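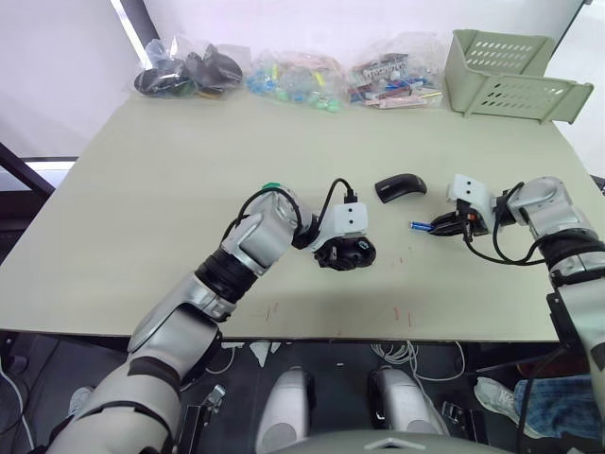 Ok-hee Ji wrote to ask whether I had given up on the Larkwood walk altogether, as I'd promised to write it up back in the spring and had since gone very quiet. She wanted to know if the path by the mill was open again, and whether her mother, who is steady on her feet but dislikes stiles, could manage it.

Well, I haven't given up, and I'm sorry for the wait! I finally went last week, with a flask and my good socks, and I had such a lovely day that I've been boring everyone with it ever since.

I started from Distthorpe, by the bus shelter with the green bench. If you're coming from Gramby you want the 28, and do check the times home before you set off (I once spent an hour and a half in that shelter in November with nothing but a packet of mints, and I wouldn't wish it on you). The lane goes gently downhill between hedges, and at this time of year the hedges are really the whole point. I have never seen so many blackberries. I'd brought one sandwich tub with me, ate the sandwich at twenty past ten so that I could fill it, and then had nothing for lunch except blackberries, which served me right.
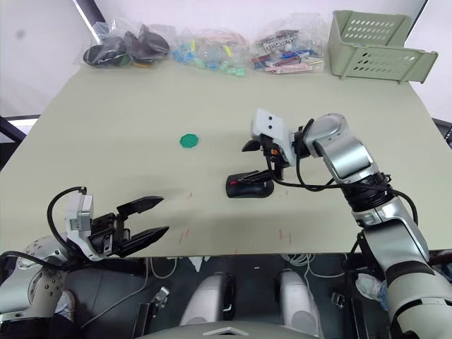
After the second gate the lane turns into a track and you get your first sight of the mill chimney. The mill went up in 1875, according to the stone over the door, and it made blankets until well after the war. My gran had one of them. It was a sort of porridge colour with a blue stripe at each end, it weighed as much as a dog, and all of us grandchildren were put under it whenever we were poorly. I can still remember the scratch of it on my chin. I've no idea which cousin ended up with it, and if one of you is reading this, I'd only like to visit it.

Anyway, the path. It is open again, Ok-hee, and they've made a good job of it. The muddy stretch along the millrace has been laid with gravel and there's a handrail on the steep bit. There are 2 stiles left, both at the far end, and you can miss them out if you turn up by the chapel and come back along the road. I think your mother would be quite happy.
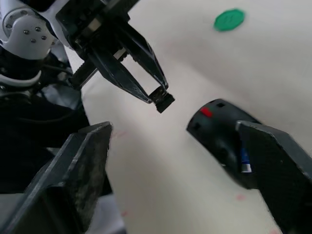 From the chapel it's a steady pull up to Larkwood itself. I take it slowly these days and stop to admire the view far more often than the view needs. The top is 569 feet, so hardly a mountain, but you can see right across to Gramby church, and the wind was blowing all the long grass flat in waves. I sat against the wall, drank my tea and did nothing at all for a good long while. A man with an elderly spaniel came past and we talked about hips, his and the dog's.

Coming down I missed the turning, as I always do. It's on the left, just after a holly with a split trunk, and if you reach the cattle grid you've gone too far. I reached the cattle grid. It only adds ten minutes, and I found some very good sloes on the way back up, so I shan't complain.

The tea room in Distthorpe is still closed for repairs, but the shop does hot drinks now and a cheese scone the size of your fist.

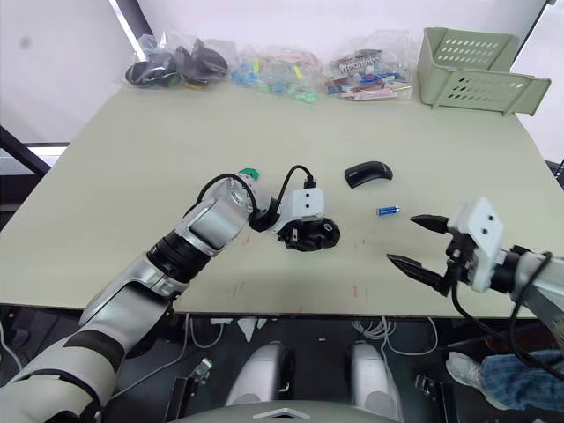 Mac an tSaoi replied to my last post that the blackberries would be over before I got my boots on, and that I ought to try the railway side instead, where they ripen later and the dogs can't reach them. I'm pleased to report there were plenty left on the lane, but I do like the sound of the railway side and I mean to have a look before the weather turns. Does anyone know if you can still get through by the old signal box, or has that been fenced off? The jam came to four jars, by the way, and one of them has even set.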